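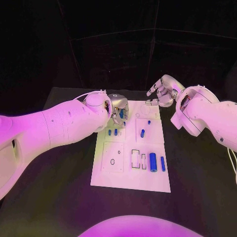
Peg board results from the Oneck lab

The two-arm group at Oneck has finished its first full set of trials on the peg board, and the numbers are now on the shared drive. The board is a flat white panel with round holes and rectangular slots marked on it, and a set of blue pegs and cylinders in several sizes. Some of the pieces stand upright on small plates and others lie on their sides, so the hands have to deal with both.

The question was whether a policy trained on a mix of easy and awkward grasps does better than one trained on tidy grasps alone. The group recorded 3358 demonstrations by remote control over the spring. From these they drew two training sets of 2000 each. The first kept only runs where the operator picked up the piece cleanly at the first attempt. The second also let in runs with a slip, a second try or a change of grip partway through.

Each policy was then given 40 trials per piece, with the starting layout changed every time. On the thick cylinders there was little between them. On the thin pegs the mixed set came out ahead, mostly in trials where the first grasp was off centre. The policy trained on tidy runs tended to carry on with a bad grip and press the peg against the edge of the hole. The other one more often let go and started again.

The mixed policy is slower. It added 8 seconds to the average trial, and the group would like to bring that down before the next round. Lighting is also being looked at, as coloured light was used in only part of the training data.

Hornine will repeat the trials on its own pair of arms in May, using the same board drawings. Groups who want a copy of the drawings or the trial sheets can find them in the Vasilakis folder, under boards.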